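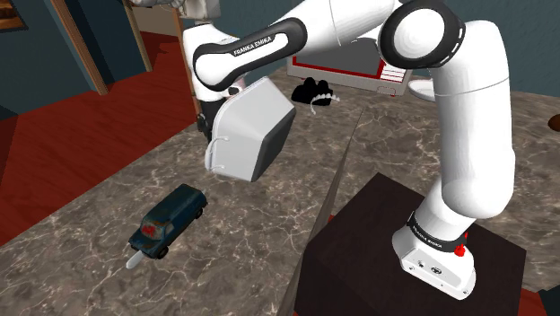

The kitchen counter scene in Trisix, with the Franka Emika arm above the toy car.

Setting up your first pick task in Trisix

By Jomar Estrella, 9 February 2018

Trisix is the simulation kit from Tindall. The basic license costs 149 dollars and includes the arm model, the counter scene and a library of 511 objects. I have used it since July and I write here the steps which I wish I had on my first day.

1. Install the kit and open the Scenes menu. Choose Counter. The first loading takes some five minutes, later it is much faster.

2. Check where the arm is standing. In this scene the base is on a dark pedestal. If you move the pedestal, move the base together with it, otherwise the arm stays in the air and the planner gives strange errors.

3. Choose the target. I took the toy car, because it is small and lies on the open part of the marble, in front of the bigger things like the white and red appliance. Click on it and press Set Target.

4. Bring the gripper over the target and stop there. Do not go down yet. Look at the scene from the side and from the top. The car is turned diagonally on the counter, so the fingers must be turned also. You can do it with the Wrist slider.

5. Look for small objects close to the target. There is a short white piece by the front of the car, and the gripper can touch it on the way down. Move it away or mark it as an obstacle.

6. Press Run Slow. If the arm stops before the contact, increase the value Approach Depth a little and try again.

The manual explains the sliders well, but the part about obstacles is too short. For this I recommend the Jalau add-on, which draws the path of the gripper before you run it. It is sold separately by Gerkstead and it needs the full license.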